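Automatisiertes Falten von Textilien

Als automatisiertes Falten bezeichnet man das Legen von Wäsche und Bekleidung durch Maschinen oder Roboter in Wäschereien, Retourenbetrieben und der Textilsortierung. Zu unterscheiden sind ortsfeste Faltmaschinen, die seit langem für Flachwäsche eingesetzt werden, und frei programmierbare oder angelernte Systeme mit einem oder mehreren Roboterarmen, die auch Formteile wie Oberbekleidung verarbeiten.

Technische Grundlagen

Textilien gehören zu den biegeschlaffen Werkstücken. Ihre Form ändert sich bei jeder Berührung, eine feste Greifposition lässt sich daher nicht vorab festlegen. Ein zusammengelegtes Hemd und dasselbe Hemd in einem Haufen haben für die Bildauswertung kaum gemeinsame Merkmale. Hinzu kommt die Selbstverdeckung: Säume, Ärmel und Kragen, an denen sich ein Mensch orientiert, liegen häufig im Inneren einer Falte.
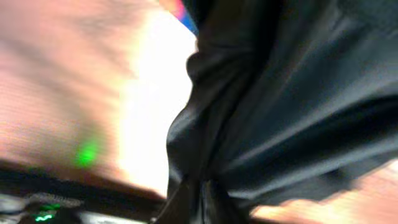
Der Ablauf gliedert sich in Vereinzeln, Ausbreiten, Falten und Ablegen. Das Vereinzeln gilt als der fehleranfälligste Schritt, da ein Greifer leicht zwei Lagen verschiedener Teile zugleich erfasst. Beim Ausbreiten wird das Teil an zwei Punkten gehalten und über die Tischfläche gezogen. Das eigentliche Falten ist bei korrekt ausgebreiteter Ware vergleichsweise einfach.

Neuere Systeme werden überwiegend durch Vorführen angelernt. Eine Bedienperson steuert die Arme, die Bewegungen werden zusammen mit den Kamerabildern aufgezeichnet und dienen als Trainingsmaterial für die Steuerung. Der Umfang richtet sich nach der Vielfalt der Ware. Glatte Funktionsstoffe, Strickware und beschichtete Gewebe verhalten sich beim Ziehen unterschiedlich und werden getrennt vorgeführt.

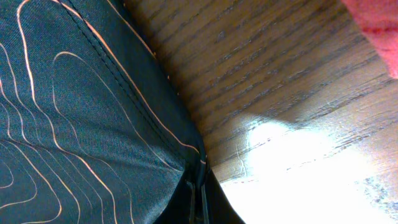
Als Auflage dienen Tische mit möglichst gleichmäßiger Reibung. Zu glatte Flächen lassen die Ware beim Einschlagen wegrutschen, zu raue halten sie fest. Spiegelungen auf lackierten Oberflächen können die Kantenerkennung stören und werden durch mattes Licht oder veränderte Leuchtenpositionen gemindert.

Einsatz im Betrieb

Ein dokumentiertes Beispiel ist die Textilaufbereitung Larkow, ein Betrieb mit 50 Beschäftigten, der am 14.10.19 den ersten Faltplatz mit Roboterarmen einrichtete. Die Anlage stammte vom Integrator Irnero, die Software von Chidiac. Im ersten Ausbauschritt wurden ausschließlich T-Shirts bearbeitet, Jacken und Hosen blieben bei der Handfaltung. Nach Angaben der Betriebsleiterin Aleksandra Czarnecka lag die Leistung des Platzes zunächst unter der einer geübten Kraft; der Betrieb setzte ihn vor allem in den Randzeiten ein. 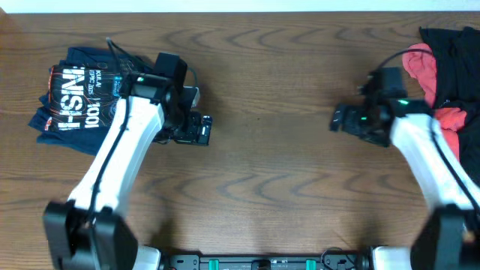
Die Gestaltung des Arbeitsplatzes bestimmt wesentlich, welche Handgriffe beim Menschen verbleiben. Verbreitet ist die zweiarmige Anordnung, bei der beide Arme an einer gemeinsamen Schiene an der Tischkante sitzen und die Greifer einander über der freien Tischmitte gegenüberstehen. Ungeordnete Ware und gefaltete Teile liegen dabei getrennt, etwa ein Haufen schwarzer und roter Kleidung rechts und ein gefaltetes dunkelblaues T-Shirt links. Die Kabel werden an den Armen entlanggeführt und bilden an den Greifern Schlaufen, deren Länge die Drehbewegung begrenzt.

Auswirkungen auf die Beschäftigten

Manuelles Falten ist eine stehende Tätigkeit mit kurzen, gleichförmigen Zyklen und belastet vor allem Schultern und Handgelenke. Mit der Teilautomatisierung verschiebt sich die Arbeit zu Beschickung, Sichtprüfung und Störungsbehebung - Tätigkeiten mit geringerer körperlicher, aber höherer Aufmerksamkeitsbelastung. Bei Larkow wurden 2 Stellen in der Faltung in Stellen für Anlagenbetreuung umgewandelt. Talha Warraich, zuvor Vorarbeiter der Faltung, übernahm das Vorführen neuer Warengruppen und zeichnete bis April 2000 Faltvorgänge auf.

Strittig blieb die Eingruppierung. Das Vorführen setzt Erfahrung mit der Ware voraus, war im betrieblichen Lohnschema aber als Anlerntätigkeit geführt. Kazuhiro Kaneko und Hinata Tanabe beschreiben in ihrer Untersuchung des Betriebs außerdem einen Verlust an Austausch, da die Faltplätze zuvor paarweise besetzt waren. Aoi Tamura wendet ein, dass die Beschäftigten den Wechsel zwischen Handfaltung und Anlagenbetreuung überwiegend als Entlastung bewerteten, sofern er täglich stattfand.

Siehe auch

Biegeschlaffe Bauteile
Flachwäschefaltmaschine
Lernen durch Vorführen
Pilloscombe-Faltung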